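Pondix hand-held gripper pair, with the Rollside task set

The Pondix is a pair of grippers which a person holds in the hands, one left and one right, to record how everyday work at a table is done. The recordings are then used to train a robot arm which carries the same fingers. It was developed at Seixas for one research question: can a robot learn to clear up a table in an ordinary home when it has never been moved in that home during training?

What is in the set
Two hand-held grippers, black, with blue ribbed pads
Two matching heads for mounting on a robot arm
12 spare pads
Charger, carrying case and printed task cards (Rollside)
Recording software, licence for one laboratory

The method behind it
In most earlier studies the operator drives the arm from a distance. This is slow, and the arm must be carried to every new room. With the Pondix only the hands go there. The Rollside task cards ask the operator to pick up light waste and small packages, one piece in each hand if wished, and to bring them where they belong. The order is left free. We found that a fixed order gives tidy data but a policy that stops as soon as one object is missing.

Crumpled paper is the hardest material in the Rollside set. It has no fixed shape, it gives way under the fingers, and the same sheet looks different each time it is dropped. For this reason the pads have fine ridges and close from both sides at the same speed, so the ball stays between them without much force. Clear plastic containers are the second difficulty, as the depth estimate often looks through the wall.
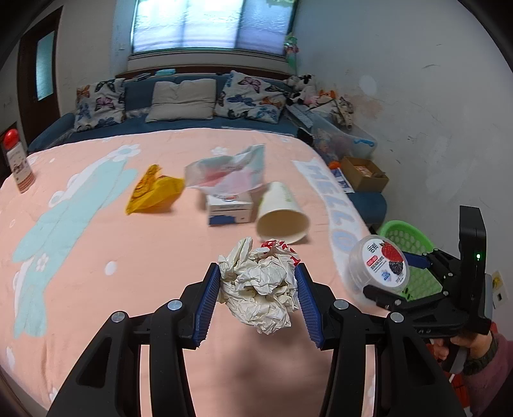
Fabian Brunner wrote to us that the ridges hold paper very well, but that his group would like a softer pad for thin plastic film, which slips when the fingers close slowly. He also asks if the left and right recordings can be trained separately. They can – the software stores each hand as its own track, with a common clock. A softer pad is in testing at Skusormont and should be ready in July.

Results so far
The published policy was trained on 4000 recordings made in homes only. It was tested in 252 trials, all in rooms that do not appear in the training data. Paper and cardboard were picked up reliably. Film and thin bags were clearly weaker, and most failures happened at the moment of release, when the film stayed on the pad. We also trained a version with 1000 recordings. It reached for the right object almost as often, but it let go too early.

Care
Wipe the pads with a damp cloth after use. Do not oil the pivot pins. Change both pads of a gripper at the same time – a new pad against a worn one pulls the object to one side.

Ordering
Complete sets and spare pads are sent from Skusormont. Laboratories that only want the recordings can ask for the Rollside data without the hardware.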